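Writing house rules for a disassembly cell that people will follow

Most rule sheets I get sent for robot cells are copied from somebody else's cell. You can tell, as they warn about conveyors the shop doesn't own. If you're putting an arm to work on old desktop towers, start with the tower open on the table and write down only what applies to it. 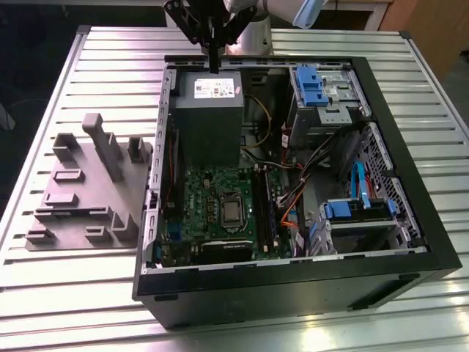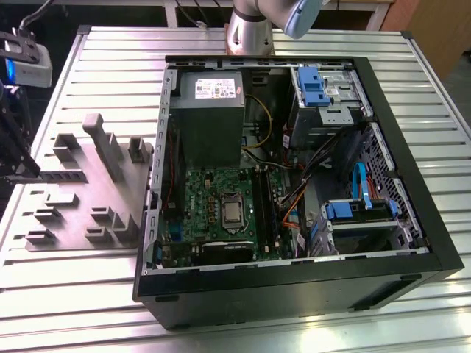 Both views have the case on its side with the panel off, and the fixture plate to its left. Write your rules standing at a setup like that one.

Step 1. Power. "Make safe before work" is useless. Say who pulls the cord, and where it goes afterward. Ours goes on a hook outside the cell. An LED lit on a board means the board has power, whatever the checklist says, so the rule is to look at the board too.

Step 2. Cables. Decide which ones a person moves and which ones the arm may touch. I'd keep the arm away from anything soft until you have logged 400 clean cycles on rigid parts. The Okholm template lets you skip this. I wouldn't.

Step 3. Fixture. Fix the plate's position, mark it on the table, and make re-checking it part of every shift start. A sheet that says "as needed" will get you no checks at all.

Step 4. Reaching in. Pick one rule - arm stopped and the stop confirmed on the pendant - and drop the rest. Our old sheet had 4 versions of this and they disagreed.

Step 5. Try the sheet on someone who didn't write it. If they ask you what a line means, rewrite the line or cut it.

A certificate on the wall does none of this for you. Neither does a risk score you filled in yourself.

Comments

Lumturie Jurić
I agree on Step 4 but Step 2 bothers me. Where does 400 come from? We ran a similar cell at Gukeo and the count meant very little, as every tower model has its own cable routing. We now restart the count for each model, and a person signs off before the arm goes near a cable. Slower, yes. Also, who keeps your hook rule alive on the night shift?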